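Garkumdale Tidy-Up: simulated household chores, two arms

Maintained by Ronaldo Villanueva and Walter Bedoya. Card last edited 28 Dec 2021.

What it is

261 episodes of a simulated two-armed robot attempting small chores at a table. No real table was harmed, though several simulated ones were walked through. We started this in May to settle an argument about whether a machine could be left in charge of a spare room. The argument is still going.

Every episode has views from the grippers and a wider view of the table. The gripper views are what the policy gets to work with, so please look at a few before being rude about its scores.

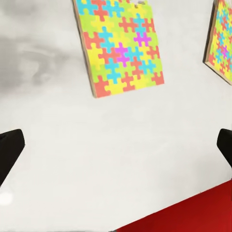

Gripper view: both fingers, jigsaw patterns, a corner of red.

Chores

Pick up, move, line up, put back. Flat things are the worst. A person slides a mat to the edge of the table and pinches it without a thought. Our best policy, Marulanda, gives a fair impression of someone trying to peel a stamp off a wet plate. Round things are easier to grip and much easier to lose.

Episodes end when the chore is done or when the clock runs out. The second is more common. Walter would like it noted that he can do all of them by hand, and has offered to.

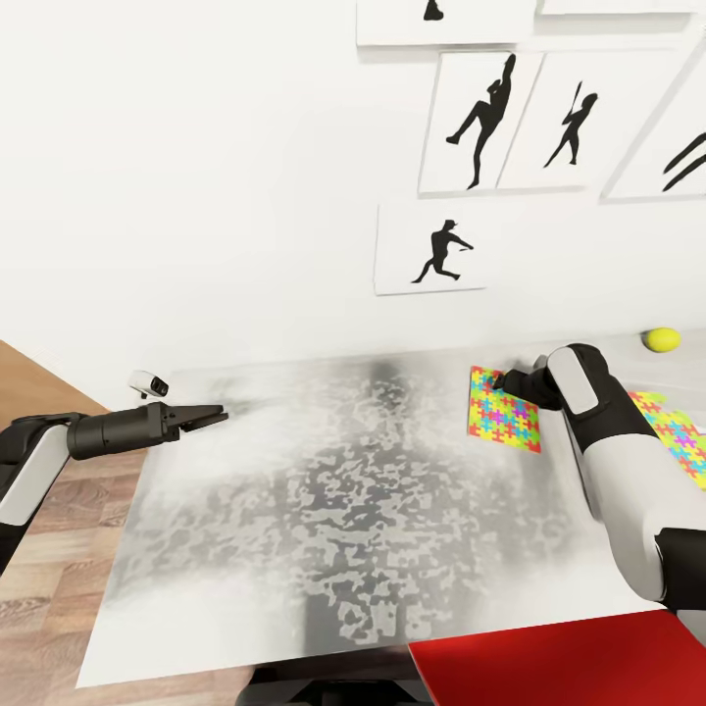
Wide view: right gripper down at a puzzle mat, left gripper open over the near corner.

Known problems

- Episode numbers run to 263. Two were deleted and we did not renumber.
- 27 episodes have the success flag set by hand, by Ronaldo, who is generous.
- Walls, tabletops and colours are there for variety. Please don't write to us about the decor.
- Tennis balls roll further than they should.

Can it do your housework?

No. Ask again after the next release, which is called Emero and has 5 new chores, one of them folding.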